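How I Finally Got My Old Desktop to Run Quiet

My desktop had been getting louder since January, and by spring it sounded like a hair dryer every time I opened more than 25 tabs (don't judge me). My friend Meinir Prydderch kept telling me to clean the thing out and redo the thermal paste, and I kept putting it off. It took me one evening and I wish I'd done it ages ago!

First, shut everything down, pull the power cord, and hold the power button for 8 seconds. Lay the case on its side on a table, not on carpet. I put every screw in a muffin tin, one cup per step, and it saved me a lot of crawling around later.

Blow the dust out with canned air in short bursts. Hold the fan blades still with a finger while you do it. Mine had a gray felt blanket across the heatsink, and I'm pretty sure some of it was cat.

Now the cooler. Run the computer for a few minutes before you start this whole job so the old paste softens up, then loosen the cooler screws a bit at a time, going corner to corner. If it won't lift, twist it gently side to side. Please don't yank! I yanked once, years ago, and the processor came up with it.

Wipe off the old paste with a coffee filter and rubbing alcohol. Paper towels leave fuzz. Keep going until the filter comes away clean, and do the bottom of the cooler too. A light stain that won't budge is fine, I've left plenty of those.

Then one blob of new paste in the middle, the size of a pea. Set the cooler straight down and tighten the screws corner to corner again, and plug the fan back in (I forgot, got a rude beep, and had to open it all up again). 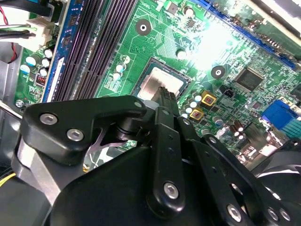
Give it a day or two before you start messing with fan settings. I left mine on the defaults and it's been fine, even with the tabs.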